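# Trundier basket set

Notes and data from the student robotics club, second year of the Trundier project.
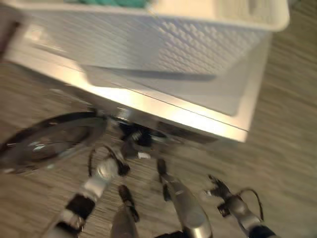 The set has 700 short recordings of household carrying tasks, and most of them use a white plastic basket. We collected it between February and May for our own training, and then our supervisor Mansa Nyarko asked us to write it down properly so that the next group can use it. Please read the section "Known problems" before you train anything.

## What is in the folder

```
trundier/
 episodes/ one folder for each recording
 splits/ train.txt, val.txt
 labels.csv task, operator, result
 tools/ scripts for reading and checking
```

Every episode folder contains the head camera video, the joint positions of the hand and a small text file with the remarks of the operator. Some text files are empty. This means the operator had no remarks, it is not a mistake of the upload.

## Tasks

There are 12 tasks in `labels.csv`. The names are short, so I explain the ones which caused questions:

- `lift_under`: the hand supports the basket from below. The rim must not be used.
- `lift_rim`: the fingers close on the rim.
- `slide_floor`: the basket stays on the floor and is pushed.
- `carry_turn`: lift, turn to the side, put down. The basket is loaded in all episodes of this task.
- `load_soft`: soft things are put into the basket one after another.

The column `result` has the values `ok`, `drop` and `stopped`. We use `stopped` when the operator pressed the button before the end. Finlay Strachan wanted a fourth value for slow but successful attempts, and we decided against it, as two people never agreed on what is slow.

## Who did what

Dima Saab wrote the recording software and the script `check_times.py`. Tania Khondokar operated the hand in the greater part of the episodes and trained the other operators. Finlay Strachan made the labels. Ruairi Buchanan repaired the cables, many times, and keeps the spare parts list. I am responsible for this text and for its grammar.

## Known problems

**Motion blur.** When the head and the hand move at the same time, the video becomes strongly blurred. We did not remove these episodes. If you need sharp images only, run `tools/blur_filter.py` with the threshold you prefer; the default value is quite strict.

**Clock difference.** In 9 episodes the camera clock and the hand clock do not agree. They are listed in `splits/bad_clock.txt` and are in neither split.

**Operator names.** In `labels.csv` the operators are written as letters. The letter B was given to 2 people by accident, first in February and again in April. Use the episode number to separate them, the change is at episode 0412.

**Grip labels.** In `lift_under` the fingers sometimes touch the side wall also. We kept the label if the weight was carried from below.

## How to start

```
pip install -r requirements.txt
python tools/check_times.py episodes/
python tools/preview.py --task lift_under
```

The preview needs a screen. On the computer in the club room please close it after use, otherwise it holds the memory.

## Use

Members of the club and students of the course may use the set freely for reports and competitions. For other use, write to Mansa Nyarko first. If you find a wrong label, do not correct it in your own copy only: open an issue with the episode number, and Finlay will change it in the next version.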